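用了一个夏天的手持夹爪套件,聊聊它掉过的那些链子

六月入手的Wenmont手持夹爪套件,到今天总算可以写点评价了。先说结论:能用,手感也不错,但是有一个毛病差点让我把整套东西退回去,而且这个毛病在商品页上一个字都没提。打算买的朋友请耐心看完,尤其是准备用它来采数据、再拿去教机械臂干活的。

我买的是双手版,一左一右两把,配两块电池、一根充电线、一小袋备用螺丝,还有一张折得很小的说明书。说明书是真的小,字也小,我是拿手机拍下来放大了看的。夹指用的是橙色软垫,带棱纹,内侧贴着一条深色的防滑条,底座是黑的。颜色搭配我个人很喜欢,在一堆灰不溜秋的工具里特别显眼,找起来方便!

先讲好的地方

手感。扳机的行程比我之前用的Vokance那把短一截,捏起来不费劲,连着用一下午手腕也没怎么酸。Vokance那把我用到后来虎口都起茧了(不夸张),换成这个以后舒服太多。

软垫夹布料是真的好。毛巾、抹布、袜子这类软塌塌的东西,以前用硬夹指总要戳好几下才能捏起一个角,现在基本一次就起来了。叠毛巾这个动作我录得最多,几乎没因为夹不住重来过。

还有就是夹指正面那两块黑白小方块标记,识别很稳,屋里灯光暗一点也认得出来。这点要夸,之前自己打印标记贴上去,边角老是翘,翘了就跳数,烦得要命。

然后讲出问题的地方

问题出在右手那把的夹指上。刚开始两个星期一切正常,后来我发现回放数据的时候,右手的开合宽度总是对不上。明明我在桌上把夹指捏到底了,软件里显示还留着一条缝;等我完全松开,读数又比左手那把小。差得不算多,5毫米的样子看着好像没什么,可是机械臂照着这个数去夹薄东西,就会夹空。

我一开始以为是软件的问题。重装了一遍,没用。又以为是镜头脏了,擦了,也没用。然后把标定流程老老实实从头走了一遍,当天好了,第二天又回去了。这里我浪费了整整一个周末,想起来还是有点生气。

最后是在一个星期三的晚上,我把底座翻过来,用指甲拨了一下夹指,它居然晃!底座上那几颗银色小螺丝,有一颗已经退出来小半圈,夹指根部跟着松了。每次捏扳机,软垫先歪一点点,再往里走,标记也跟着歪,算出来的宽度自然就不对。标定能管一天,是因为标定的时候它正好歪在某个位置上,用着用着又换了个歪法。

如果只是数据不准也就算了,真正吓到我的是后面那次。我拿这批有毛病的数据练出来的策略,放到机械臂上试着取烤好的面包片。它夹第一片的时候没夹紧,往上一提,面包滑了下去,机械臂当然不知道自己手里是空的,照样转身往盘子那边走,半路带到了烤面包机的电源线。机器在桌上被拖出去一截,我扑过去拍的急停。还好没摔下来,也没伤到人,只是面包渣撒了一桌子,收拾了好久。

那次以后我给自己定了几条死规矩:

带电的东西先拔插头再让机械臂靠近。烤面包这一步我现在是人来做,烤好、拔掉,才轮到机器。

急停按钮放在手边,椅子不许挡在前面。我那天就是被椅子绊了一下,慢了半拍。

每次开工之前,用手指左右拨一拨夹指,有一丁点晃都停下来上螺丝。

电源线从桌子后面走,别从台面上横过去。这条我到现在还做得不够好,线就那么长,经常偷懒。

跟客服来回扯皮

我给Wenmont的客服写了邮件,附了视频。第一封回复让我重新标定(我在邮件里明明写了标定过!),第二封才承认有一批螺丝没上螺纹胶,答应寄一套新的螺丝和软垫过来。等了12天收到,包装倒是挺仔细,里面还多塞了一条防滑条。处理结果我是满意的,就是过程磨人。要是他们在说明书里加一句“使用前检查螺丝”,我能少走多少弯路啊。

螺纹胶他们没寄,我自己买的Gesutine中等强度那款,一颗螺丝点一小滴就够。千万别手抖点多了,我左手那把第一次就点多了,胶顺着流到防滑条边上,拿棉签抠了半天才抠干净。也别买高强度的,以后要换软垫的时候会拆到怀疑人生。

修好之后的表现

两把都重新上了胶,重新标定,又录了一个多月。开合宽度的读数一直很老实,左右手对得上。桌上摆的还是那几样,蓝毛巾、白色的小烤面包机,背后挂黑布,省得背景太花。
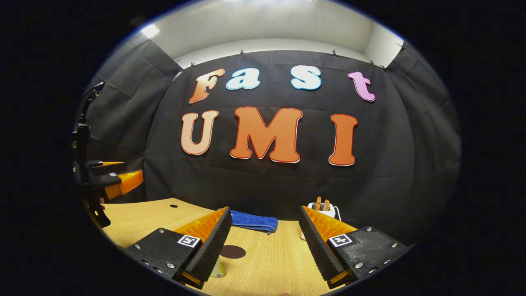

还有几个小毛病

说明书里的螺丝型号写错了,照着去五金店买会买到大一号的,拧不进去。我是拿着实物去配的。

软垫的棱纹里容易藏渣子。面包渣、毛巾的毛絮都往里钻,湿布擦不出来,得用旧牙刷刷。刷完记得晾干再录,不然会打滑。

充电口的小橡胶盖特别松,我右手那把的已经不知道掉到哪里去了。

固定支架的夹子有点偏软,挂久了整把会慢慢往下低头。我在夹口里垫了一小片橡胶,好多了。

跟别家比一比

Vokance那把结实,螺丝从来没松过,可是又沉又硬,夹布料基本靠运气。Son的入门款我借来玩过两天,便宜是真便宜,就是没有标记,宽度要靠里面的拉线去量,拉线用着用着会变长,到头来还是不准。如果你主要夹盒子、瓶子这种硬东西,Vokance其实够了。要是像我一样天天跟毛巾和面包片打交道,我还是选Wenmont,前提是到手先拆下来上一遍螺纹胶。

打分的话,硬件四星,说明书一星,客服三星。新一批据说出厂就带胶了,我没见到实物,不敢替他们打包票,买到的朋友麻烦在评论里说一声,顺便讲讲充电口那个盖子有没有改。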